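Zellcombe Hand Gripper

The Zellcombe hand gripper, often called simply "the Zellcombe," is a hand-held two-finger gripper built by hobbyists at home and in shared workshops. A person carries it and works it by hand, and the recordings made with it are later used to teach a robot arm the same kind of household chore. It takes its name from the Zellcombe workshop, a shared space where Britta Gerlach and Gerrit Willems put together the first working version over one long and, by all accounts, very happy August.

Background

Gerlach had been trying for a good while to get a small arm at home to fold laundry, and she found that steering it by remote control was slow and rather hard on the shoulders. Willems, who had the bench next to hers, suggested that she leave the arm switched off and carry its hand around the house instead -- an idea that both of them have always been generous in crediting to the other. The drawings were released to the public on February 23, 2023, and the workshop's members have kept on improving them, with plenty of friendly argument along the way.

Design

The body is made up of flat and printed parts that can be cut or printed on ordinary workshop machines. A rounded front plate covers the inner works, and behind it an open, slotted frame carries the two fingers. The fingers are printed in a soft material and have a long slot through the middle, so that they give a little when they close on something. Builders like to print them in a bright color, yellow being the old favorite, as this makes them easy to find again in the video. The complete parts list runs to 190 pieces, most of them screws, and first-time builders are kindly advised to sort these into cups before they begin. 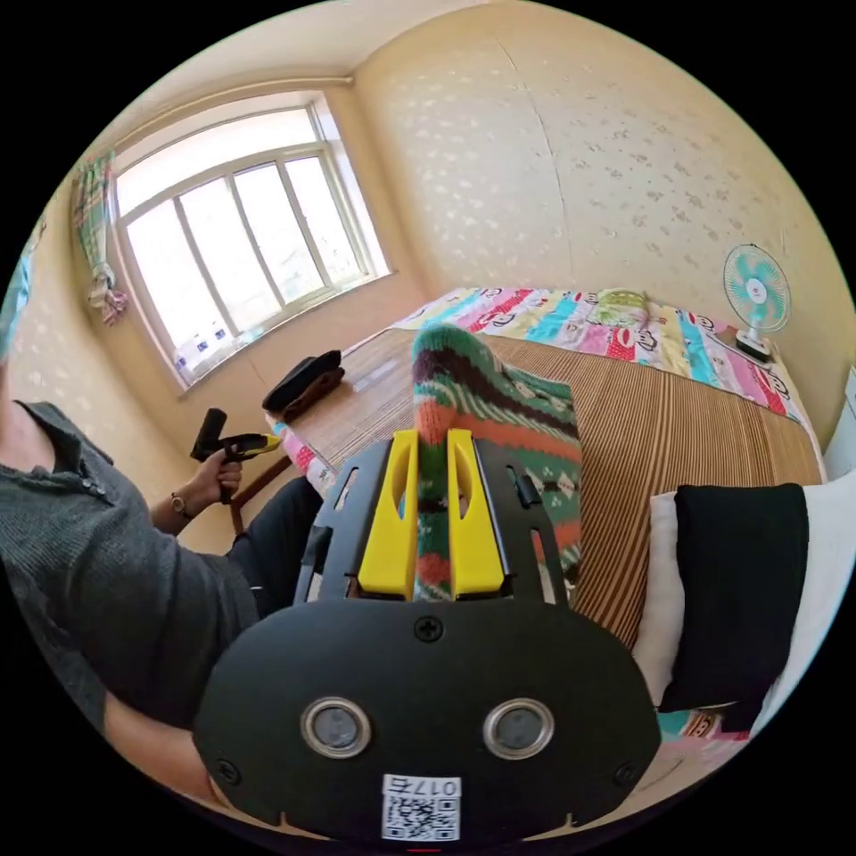 A gripper with yellow fingers holding a piece of knitted fabric over a bed.

Use with fabric

Cloth has been the main interest of Zellcombe builders from the start, and knitted things have a chapter of their own in the building notes, written by Glória Pacheco. A knit stretches, curls over at the top and slides about in ways that a stiff box never would, and Pacheco recommends practicing with several different weights of yarn before making any recordings meant for keeping. Her own collection, gathered mostly in bedrooms and living rooms, holds 2,812 short recordings and is still passed around among members.

Variants

Dexter Mahmoud drew up a narrower version, the Treria, for people with smaller hands, and it shares its fingers with the original. Zulkifli Lau's version, known as the Groder, has a stiffer frame and takes about 20 hours to print -- a bit of patience that its owners seem quite glad to spend.

See also

Shared workshop
Soft gripper
Laundry-folding machine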